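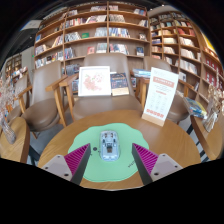 Last post Tuesday, page updated 9:40 pm

Refinishing a round timber table – oil or poly??

skirum_shed
Ok quick one before the weekend. Got a round table, solid top, honey colour, came out of a house clearance in Illey. Old finish is tacky in spots and theres a ring from a hot mug. Want to sand it back and start again. Everyone at work says poly and be done with it. I hate the plastic look. What would you lot do? Used every day, kids, breakfast, homework, the works.

noltatwood
Hardwax oil. Three thin coats, wait overnight between each. Buff it off properly or it goes gummy. You can spot repair later without stripping the whole top.

flatpackfred
Kids and oil, good luck. Water based poly in satin, four coats, done in a day. Mine's had 3 years of textas and Weet-Bix and still looks fine. The "plastic look" is gloss. Don't buy gloss.

noltatwood
Satin poly looks fine till it scratches. Then you've got a white scratch and you're sanding the lot again. Ask me how I know

skirum_shed
Yeah thats my worry. The tacky bits – is that old poly breaking down or something else? Comes up grey on the rag.

boychuk_bench
Tacky on an old table is nearly always hand oils and cleaning spray softening the lacquer. Worst near the edge where people rest their arms, right? Wash it first. Warm water, tiny bit of dish soap, wring the cloth out hard, then metho on a hidden spot. If the metho softens it you've probably got shellac and you can take most of it off with a rag, no sanding. 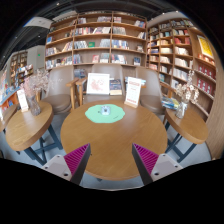 And check the underside before you go at it with a machine. If its veneer you'll be through it in ten seconds with 80 grit. Look for the grain carrying over the edge and out the other side. Doesn't line up, assume veneer, go by hand.

skirum_shed
Underside grain matches so pretty confident its solid. Metho did soften it!! Shellac then I guess. Arm area is definitely the worst bit, spot on.

flatpackfred
Still needs a sand after. Metho leaves it patchy. 120, 180, then stop at 240.

noltatwood
240 is too fine for oil, closes the grain up. Stop at 150 or 180, whatever the tin says. Read the tin.

flatpackfred
I've done plenty at 240, never had a problem. Each to their own.

lino_lou
Can I ask about heat rings, got the same on mine. Tried the iron and tea towel trick and made it worse lol

boychuk_bench
lou – iron too hot or left too long, prob. Low, no steam, few seconds, lift and look. If the mark's gone dark instead of white its in the timber and the iron won't touch it. Oxalic acid for that, gloves on, rinse well. And use a mat after, even a cheap one. 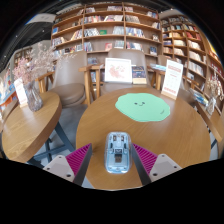

Round table, mat towards the back, mouse out.

lino_lou
Its white so theres hope. Ta

skirum_shed
Update. Stripped most of it Saturday arvo, took about 24 rags. Sanded to 180. First coat of oil on last night and the colour came up way warmer than I expected, bit orange tbh. Does it settle down?

noltatwood
Bit. Not heaps. Theres a "natural" version with a touch of white in it that keeps things paler, but too late for this one unless you sand again. Leave it a fortnight before you decide.

flatpackfred
Water based poly doesnt go orange. Just saying

skirum_shed
Haha ok fred. Second coat tonight, will report back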